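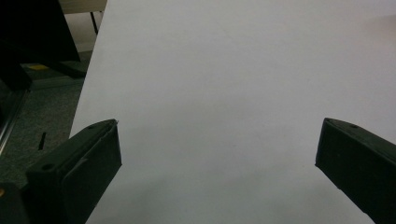

Gripper view, fingers open over the paper.

Home | Projects | Data | Visits | Contact

We use cookies to remember your settings. Accept / Decline

Mạch open day set: README
4 January 2022, by the Fultton visits desk

Hi! If you came to our open day in Brulstead last September and asked where the recordings would end up, you've found them (sorry it took all fall and then some). I hosted the table, I did most of the talking, and I wrote this file, so blame me for any typos.

Mạch is our small project for recording hand tasks with hand-held grippers. You hold one in each hand, you move things around on a table, and the cameras keep what a robot would need to learn from later. That's the speech I gave all day, anyway, and by the afternoon I had it down to one breath.

What's in the download

Seven clips, sorted into four folders:

- left_hand: views from the left gripper
- right_hand: views from the right gripper
- overhead: the wider view with both hands and the table
- notes: my typed-up notes, one text file per clip

The clips are short and have no sound. I took the sound out myself after hearing how many times I said "go ahead, squeeze it."

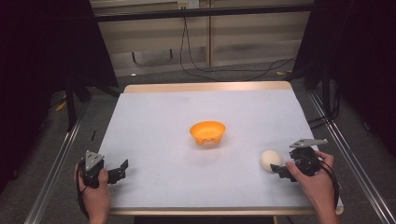
Both grippers at the table, with the orange bowl and the ball.

How the demo went

The task I gave people was as plain as I could make it: pick up the ball, put it in the bowl, then take it out again. Most folks reached too far on the first try, me included when I was learning. Your brain wants to use your fingertips and the jaws stick out well past them, so you have to sort of scoot your idea of where your hand ends. Kids got the hang of it faster than the grown-ups, and they were not shy about pointing it out!

I tell everyone to go slow near the paper. A fast swipe looks great in person, and then you open the clip and it's a smear. If you're using this set to test a viewer or a labeling tool, start with the slow clips, which have "slow" in the file name.

The question I got most was why the gripper views spend so much time looking at blank paper. Well, the camera goes where the hand goes, and hands wander between grabs. I left those stretches in. They're handy if you want to mark where a grab starts and ends, and a set with only the exciting bits would give you a pretty odd idea of how people move.

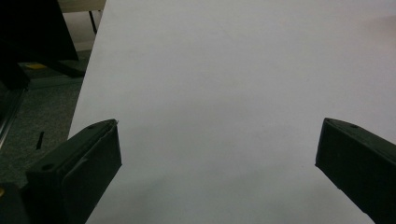

Gripper view: jaws apart, plain sheet, a bit of carpet off to the left.

Things to know before you use it

Shadows fall across the paper in a lot of the gripper footage, and a simple brightness cutoff will trip over them. I tried one. It found a shadow and called it an object, very confidently.

Two of the clips start late because I was chatting and forgot to press record. The notes say which ones. The clocks in the left_hand and right_hand folders can also drift a little, so line them up by motion before you compare them.

My favorite thing on the table was the little yellow guy with the dot eyes and pink cheeks. Is it a chick? Is it a cup? I've handled it plenty and I still call it "the chick, I guess" in the notes, so search for "chick" if you want it.

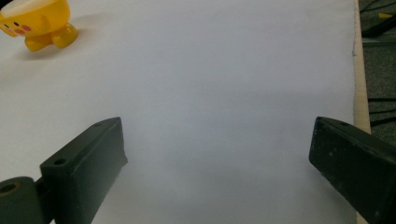
Using and sharing

You're welcome to use the set for teaching, hobby projects or research. Please credit it as "Mạch open day set, Fultton" and keep this README with the files if you pass them along. We're planning another table day at Tuvomcombe, no date yet, and I'd love to try a harder task there. Folding a dishcloth, maybe. Send ideas through the Contact page.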